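About Pullodlow Bench Supply

Pullodlow Bench Supply sets up and maintains work surfaces and small parts storage for repair shops, school labs and light assembly rooms. We supply open bins, bench tops, side panels and corner trim, and we write the layout sheets that go with them. Our customers mostly have limited floor space and a large number of small items to keep track of.

Our standard layout is a light bench top, enclosed at the back and sides, with one black open-topped bin near the center. 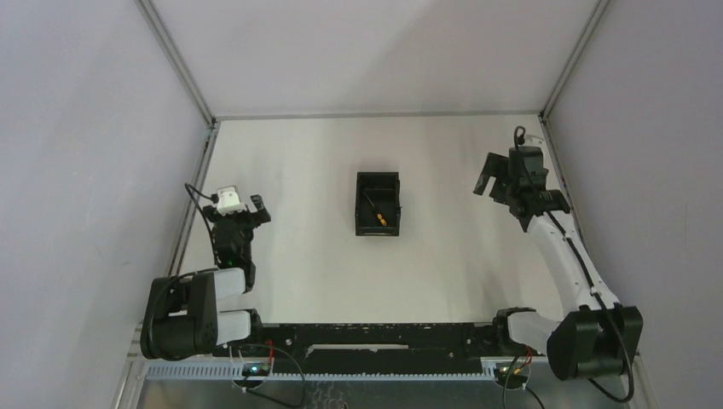
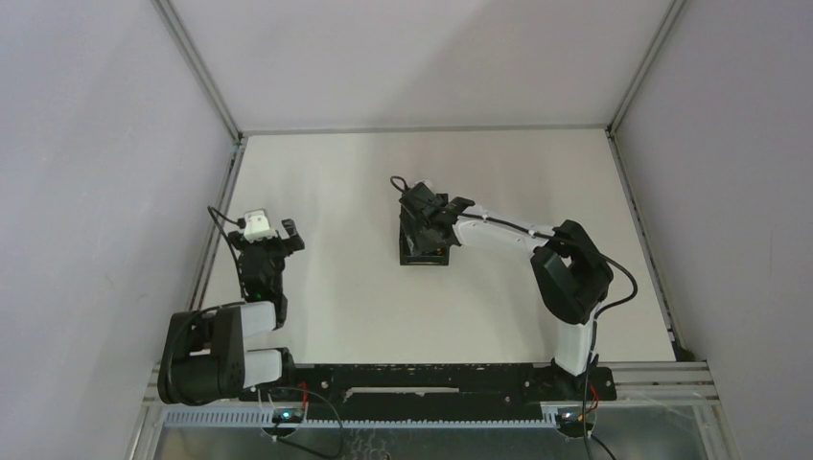
What we do

Work starts with a survey of the existing bench. We record the usable surface, the reach from the front edge, the position of outlets and the items handled in a normal shift. From this we produce a layout sheet showing where each bin sits and what belongs in it. The sheet is one page. Anything that will not fit on one page goes into a second bench.

Layouts are supplied in three grades:

Grade A: single bin, one item type at a time. Used for inspection and hand tool return.
Grade B: two to four bins, fixed positions, labels on the front face.
Grade C: shelving behind the bench with bins rotated in as needed.

Grade A is the one most often ordered. It suits benches where a tool is picked up, used and put back many times a day, and where a misplaced screwdriver or marker stops the job.

Surfaces and enclosures

We specify pale tops and pale walls. Dark tools show up against them and so does dirt. Walls on three sides stop small parts from rolling off the back or ends of the bench. Corners are covered with metal trim so that the seam can be wiped in one pass.

Tops are supplied flat, with no lip at the front. Customers who need a front lip should say so at the survey stage, as it changes the cleaning procedure and the height of the bin that can be used.

Bins

The catalog currently lists 81 bin sizes, all rectangular and all open at the top. Black is the stock color. Other colors are made to order, with a minimum of 500 pieces. We do not supply lids. A lid ends up on the bench and takes up the space the bin was meant to save.

For long, narrow tools we recommend a bin in which the tool can lie flat on the floor, set diagonally if necessary. A tool standing on end in a short bin will tip it.

Cleaning and care

Each installation comes with a care card. Clear the top at the end of the shift, empty the bin, wipe the surface from back to front, then wipe the trim. Customers often ask about hand sanitizer on the bench. Purell or a similar product is fine for hands, but keep the bottle off the work surface and let hands dry before handling labels.

Replacement trim is held in stock for 60 months after installation.

Background

The company began as the storage counter of Hegarty, a hardware wholesaler, and became a separate business when the counter outgrew its corner of the building. The Nilavura range of bins was added later and now accounts for most of our orders. We look after some 111 sites, the majority of them single rooms with fewer than ten benches.

Surveys and orders

Survey requests are accepted all year except June, when the stock count is done. Please have the bench dimensions and a list of the items to be stored ready before you contact us. Orders for replacement bins do not need a survey. Quote the code on your layout sheet.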